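4.2 Where the wall meets the counter

The interviews in Boraso and Moswood were made in the kitchens of the participants, in most cases while a meal was being prepared. This was not part of the first plan. In the pilot phase we had invited people to a meeting room in the library, and the answers were short and polite. After we moved to the kitchens, people began to point at things and to touch them while they spoke, and the material became much richer. We therefore treat the wall behind the counter as a subject of its own in this section, although it was only one line in the original interview guide.

The survey returned 924 valid forms. From these we selected 28 households for a longer visit. In 2 of the households the kitchen was being rebuilt during our stay, and the talks were held in the corridor; they are kept in the sample, but they are not used for the statements about surfaces. All scores for satisfaction are given on a scale from zero to 100, as described in section 3.

Three positions can be distinguished in the interviews. The first we call the "covered wall". People who hold it want a surface that can be wiped in one movement, and they see old masonry as something which belongs behind plaster. They are often the same people who cook every day and for many persons. Several of them had grown up in houses with a bare wall in the kitchen, and they remembered the dust of the mortar on the plates. For them the smooth panel is a sign that the household has left a difficult time behind.

The second position, the "shown wall", is more common among those who moved to Moswood in the last years. Here the old brick is a reason to choose the flat, and it is mentioned already in the first minutes of the visit. Stains and repairs are welcome – they are read as proof of age. It should be noted that this group was not always aware of how the brick had been treated. Some believed it to be untouched, while the building records of the Hoshino estate show a sealing coat in all flats on the street side.

The third position is a compromise, and it has received little attention in the literature. The wall is divided by height. The lower part, which receives water and fat, is closed with a flat panel, and the masonry stays open only above it. Between the two there is often a ledge, and this ledge has a social function we did not expect. It is used for things that are in transit through the house, such as letters to be answered or keys for a neighbour. Participants said that an object on the counter "must be dealt with today", but an object on the ledge may wait. The type is given in Figure 4.

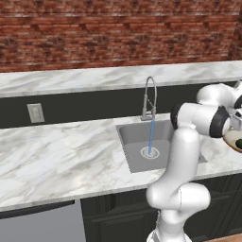 Figure 4. Divided wall: open brick above, marble ledge, dark panel with an outlet behind the counter.

Cirilo Bermúdez objected, when an earlier version of this section was read in Berkow, that the third position is perhaps no position at all, and that people divide the wall in this way when the money for the rest is finished. We take this objection seriously. In the Boraso households the cost was indeed named often, and two couples told us that they would cover the brick completely if they could. In Moswood, however, the divided wall was also chosen in flats where the budget was large, and the owners defended it with the same words about waiting and dealing that we heard elsewhere.

Ezequiel Ledesma has proposed to separate the two cases by asking who decided on the height of the ledge. Where the builder decided, we would speak of a remainder, and where the household decided, of a compromise. We have applied this rule to our notes in a second reading. It works well for the newer kitchens, but for the older ones the answer is frequently lost, as the flat has changed hands and the present owners found the ledge already there. These cases are marked as open in the appendix and are left out of the comparison in section 4.3.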